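Tirbridge Hall: the floor is finished

The main hall at Tirbridge reopens to all groups on 30 Apr 2026. It has been shut since the boards near the kitchen door began to lift, and we know this has been a nuisance for anyone who had to move a class to the upstairs room or cancel it.

The damage came from a slow leak under the serving hatch. The plumber found the joint behind the skirting and replaced it, along with a short run of pipe that was not going to last much longer. The boards closest to the hatch could not be saved. Ezeani, the joiners who did the stage steps, matched them with reclaimed boards from their own yard and then sanded the whole hall so the old and new parts would take the finish evenly.

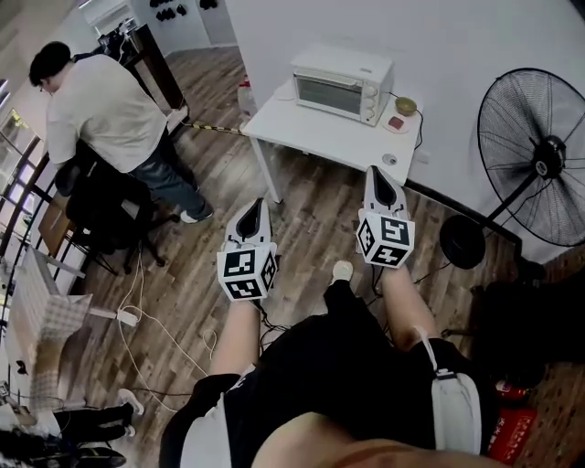
On the wooden floor, April.

The total bill was £4000, and the insurance paid for all of it apart from the £50 excess. The sanding was quoted separately and is included in that figure. Full papers are in the blue folder in the office if you would like to read them.

Please note a few changes to how we use the hall:

Outdoor shoes with metal studs or heels must come off at the door. Trainers are fine.

Chairs should be lifted and carried, and stacked no higher than the line on the wall. The felt pads on the legs do come loose — spare ones are in the drawer under the noticeboard.

Spills should be wiped up straight away with a dry cloth. Please do not use the steam mop, which has been put away for the upstairs toilets only.

Tape may be used for marking out courts and dance positions, but only the low-tack sort. Illora Badminton have a supply and will sell a roll at cost to other groups.

Hire charges stay the same until August. After that the evening rate goes up to £40 a session for regular groups. The daytime rate is not changing.
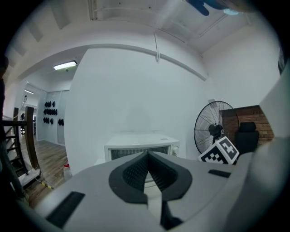

Bright and mostly white indoors.

We also asked hall users what they would like done next. There were 81 replies, and the most common request by a long way was better heating in the mornings. Second was a proper place to leave pushchairs. Damilola Osagie has been getting prices for the heating and will bring them to the next meeting. The pushchair space is simpler and may be sorted sooner, if the old piano can be found a home. It is a Gidska upright, needs tuning, and is free to anyone who can collect it.

Groups that moved upstairs go back to their usual times from the reopening date. If yours has found it prefers the upstairs room, let the office know and we will change the booking.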